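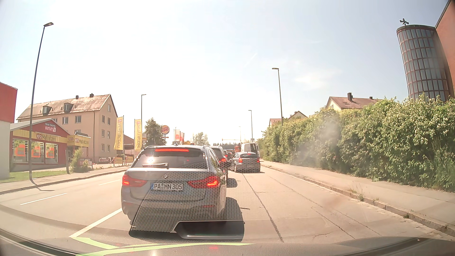
OPINION / ROADS AND TRAFFIC

Repair the Seams First

By Åsmund Backlund
9th February

Most public argument over city roads is about capacity. A queue forms, the brake lights come on across two lanes, and the conclusion is drawn that the road needs another lane or a different signal plan. I have sat in the same queues as everyone else. My view is that the money would be better spent on the joints in the pavement we already have.

A stationary queue is a good place to look at a road surface. At driving speed a crack is a sound and little more. At rest, with a BMW wagon ahead and a hatchback and a van in the lane to the right, there is time to follow a dark seam forward from the foreground and find a thinner crack running off at a diagonal beside it. Neither would get a complaint filed. Both are where water goes in.

The mechanism is well understood. Asphalt laid in adjacent passes has a longitudinal joint, and the joint is normally the least compacted part of the mat. It has more air voids than the material on either side. Water enters, traffic loads pump it, fines are carried out from below, and the edge begins to ravel. Slow and stopped traffic makes it worse. Asphalt is a viscoelastic material, and a wheel that stands on it for the length of a red signal deforms it more than the same wheel passing at speed. Approaches to signals therefore wear out ahead of the rest of the street, and budgets that treat the street as one unit get the timing wrong at both ends.

When the council in Clududa last revised its maintenance schedule, in October, it kept a system in which a segment is inspected as a whole and given one score from 1 to 5. A segment that scores 3 waits. A segment that scores 4 goes on a list. The scale tells the reader how bad the average square yard is, and the average square yard does not fail. I have made this point in writing to the works department and received a courteous reply about consistency between years.

Consistency is worth something. It does not require a single number. A segment could carry a score for the mat and a second score for the joints, taken on the same visit by the same crew. The extra cost is a column in a form. Ingegerd Vik, who ran pavement inspections in Kundham before she retired, used two columns for her entire career and told me she would not have known how to write a work order without the second one. Her joint scores were usually worse than her mat scores, and they moved first.

The objection I hear most is that sealing joints is cosmetic work. It leaves black lines on a pale road, and residents ask why the street has been scribbled on. That is a fair description of how it looks. A sealed joint is also cheap, can be done under a moving lane closure, and postpones the day when a crew has to come back with a saw. In Kundham a trial covered 400 meters of joint on one arterial. Vik considers the trial too short to prove much, and I agree with her, but I have yet to see the case for leaving the joints open.
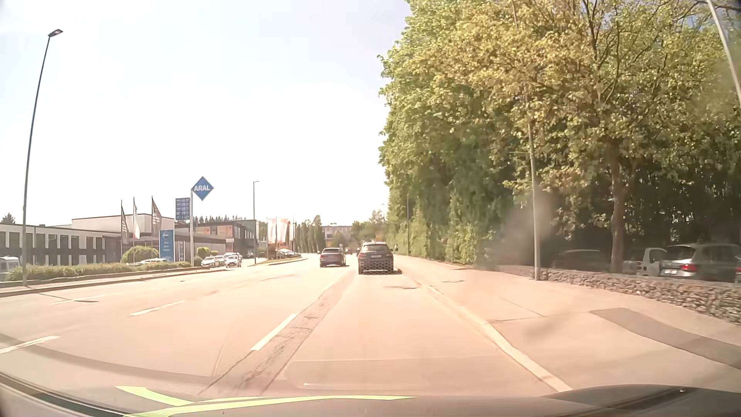
What the repair leaves behind

Once a joint has gone, the usual remedy is a long narrow patch. Along the dashed line in the middle of this road the repair is a dark, rough strip with cracked edges, running forward toward the traffic. The surface to either side of it is sunlit and pale. Farther along, in the lane behind the SUV, is a worn dark patch.

My complaint about strips of this kind is geometric. Every patch replaces one joint with two. If the new edges are not sawn clean, tack coated and sealed, each of them starts life in the condition the old joint took years to reach. The patch then has to be wide enough to compact properly, and narrow patches rarely are, given that a roller bridges onto the old surface on both sides and the new material in between receives less than it should.

Position matters too. An edge that falls on or near a lane line is crossed only when someone changes lanes. An edge in the wheel path is loaded by every vehicle. Where there is any choice, the repair should be widened until its edges are out of the wheel path, even when that means removing sound material. Contractors dislike this, and so do those who check invoices, but the unit price of the patch is the wrong quantity to minimize. The right one is cost per year until the next visit.

Covers are a related problem. A utility cover set flat in the lane is a joint bent into a closed shape, and it deserves the same treatment: sealed at the frame, checked for level, scored separately. Covers in the sidewalk can wait – feet do very little damage.

I would ask the council for a second column in the inspection form, a minimum patch width written into the standard contract, and a sealing crew with its own line in the budget. The last is the hardest to get. A sealing crew has no ribbon to cut, and the Grotia resurfacing program already takes most of what is set aside for streets. I would still move money from the one to the other, starting with the signal approaches on Åberg Road.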